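Umardについて

こんにちは、Umard(ウマード)です。スマートフォンとタブレットまわりの話を、毎日ああだこうだ言いながら書いている小さなサイトです。運営しているのは合同会社Zinent。会社といっても机を寄せ合えばすぐ埋まってしまうような所帯なので、このページも広報担当ではなく、編集長の私が自分で書いています。固い会社案内を期待して来てくださった方、すみません。

もともとは、私が個人でやっていた中古タブレットの比較メモでした。型落ちの端末を買ってきて、動画を流しっぱなしにして、電池がどこまで持つかをひたすら書く。それだけのブログです。読んでくれるのは友人くらいだろうと思っていたら、ある年の4月に書いた「古いタブレットを子どもに渡す前にやること」という記事がやたらと回覧されまして、一晩でコメントが216件つきました。うれしかったですねえ。返事を全部書き終えるのに一週間かかりましたけど!

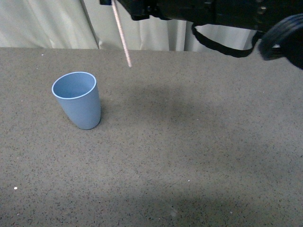 そのコメントの中に「新製品の速報はどこでも読める。でも買って二年たった端末の話はどこにもない」という一言があって、これがずっと頭に残っていました。たしかに発売日の記事は山ほどあるのに、二年後の電池の話、アップデートが止まったあとの話、保護フィルムを三回貼り替えたころの話は、探してもなかなか出てこない。じゃあそれを専門にやろう、と決めて、名前をUmardに変えました。

いま載せている端末レビューは703本です。新製品も扱いますが、うちの売りはやっぱり「その後」の記事。同じ端末を使い続けて、半年後、一年後、二年後に追記していきます。最初に褒めすぎた端末には、あとから編集部の反省文がつくこともあります(読者の方にはこの反省文がいちばん人気らしく、ちょっと複雑です)。

市場の話も書きます。出荷台数の予測が出ると「タブレットは終わった」とか「いや復活だ」とか、毎年にぎやかですよね。私たちはあの手の数字を見るとき、まず買い替えの間隔を気にします。壊れないから買わないのか、要らないから買わないのか、グラフの線は同じように下がっても意味はだいぶ違うはずなんです。この話を始めると長くなるので、興味のある方は連載「売れない理由をきく」をどうぞ。

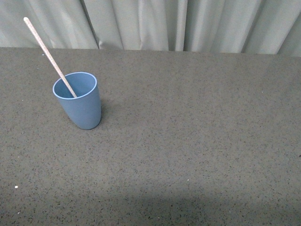 エゼキエル・マルケッティ(Ezekiel Marchetti)
編集長/合同会社Zinent 代表

私のことも少しだけ。日本に来る前は携帯電話の修理店で働いていて、割れた画面を毎日のように取り替えていました。修理台の前に座っていると、みなさん端末の話よりも先に、それで撮った写真の話や、連絡が取れなくて困っている相手の話をされるんです。スペック表を読むのは今でも大好きですが、記事を書くときはあの修理台のことをよく思い出します。好きな画面サイズは8インチ。選べる機種が減ってきて、さびしいかぎりです。

編集部には、私のほかに常駐の書き手が三人、外部の寄稿者が数人います。得意分野は見事にばらばらで、ペン入力にうるさい人、充電器とケーブルの話しかしない人、電子書籍のために生きている人。端末が一台届くと取り合いになる日もあれば、全員が黙って目をそらす日もあります(分厚いキーボードつきのやつが来たときです)。
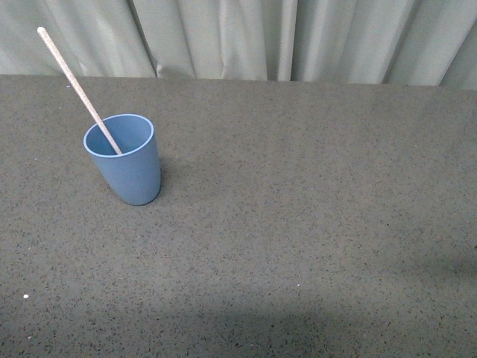 Umard編集部より

お金の話もきちんと書いておきますね。収入は広告と、月額の読者会員「Altness」の会費、この二本立てです。会員は現在3,000人。会員になっていただくと広告が消えて、電池測定の生データがダウンロードできます。記事そのものは全部無料で読めますので、データまではいらないよという方は、どうぞそのまま読んでいってください。

メーカーさんから端末をお借りして書いた記事には、冒頭に「貸出機」と入れています。借りた端末は必ず返しますし、公開前の原稿をお見せすることはありません。点数はつけていません。昔は100点満点でやっていたのですが、70点の端末をめぐって編集部が丸一日もめたことがあり、その翌日に廃止しました。あの一日で記事が何本書けたことか……。代わりに、記事の最後に「自分なら買うか」をひとこと書くことにしています。

測定に使っている仕組みのことも、よく質問をいただきます。画面の明るさをそろえて、決まった動画と決まったページを順番に表示させ、電池残量を自動で記録するというもので、社内では「Boateng」と呼んでいます。名前の由来は作った本人が教えてくれません。同じ条件で何度も測れるのがいいところで、二年前の数字と今日の数字をそのまま並べられます。手順は「測定方法」のページにまとめてありますから、おかしなところを見つけたら遠慮なく突っ込んでください。過去に二度、読者の方の指摘で手順を直しています。

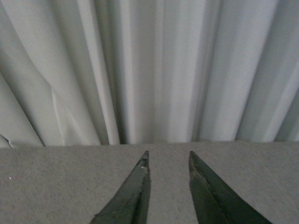

間違いの訂正についても触れておきます。記事に誤りがあったときは、黙って直さずに、末尾に日付と変更内容を残します。価格や発売地域のような変わりやすい情報はどうしても古くなりがちなので、「これ違うよ」というご連絡は本当に助かります。お問い合わせフォームの「訂正」を選んでいただくと、編集部全員に届きます。

それから寄稿のこと。同じ端末を一年以上使っている方なら、プロの書き手でなくても大歓迎です。機種名、使いはじめた時期、いちばん気に入っているところと腹が立っているところを、箇条書きで送ってください。文章にするところは一緒にやりましょう。原稿料もちゃんとお支払いします。人気機種はもう書き手が足りているのですが、小さなタブレットと、店頭で見かけなくなった古い機種の話はいつでも探しています。

取材のご依頼、広告のご相談、Altnessの解約方法がわからない(ごめんなさい、設定画面のいちばん下です!)といったお困りごとも、すべてお問い合わせフォームからどうぞ。返信は営業日で三日以内を目標にしています。

最終更新:2023年1月24日
運営:合同会社Zinent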